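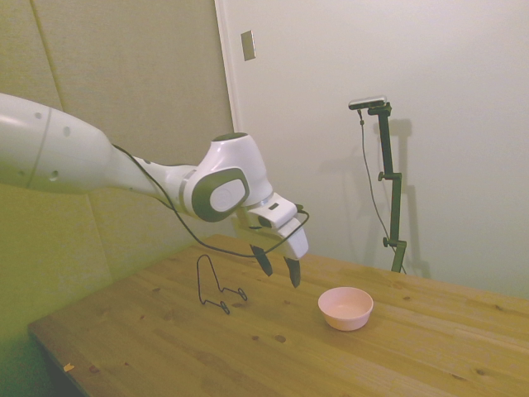

Maricruz Ayala says the first term was mostly waiting. The club at Haugland College had one arm between 30 students, and for weeks the queue for it was longer than the session.

"You got your turn, you found a mistake in line three, and you went to the back again," she says. "I did a lot of homework in that queue."

She is in her second year now and leads the table-setting group, which is entering the Darkitari student contest in May. Teams have to get an arm to put small household things where they belong: bowls, a plate stand, cutlery. The bowl came first. Ayala wanted to pick it up by the rim, and her teammates wanted to push it.

"We argued for a whole evening. Then we tried both and wrote down the results, which we should have done at six o'clock."

The group has logged some 250 attempts since the autumn. The wire stand has given them the most trouble, as the program is poor at judging which way it faces. Ayala rewrote that part twice over the holidays and is still not happy with it.

Asked what she would tell a new member, she thinks for a bit. "Learn to save your work with a proper name. We have a folder with 3 files called final."

The club meets at half past four in the Flevach building. New members should bring a laptop if they have one.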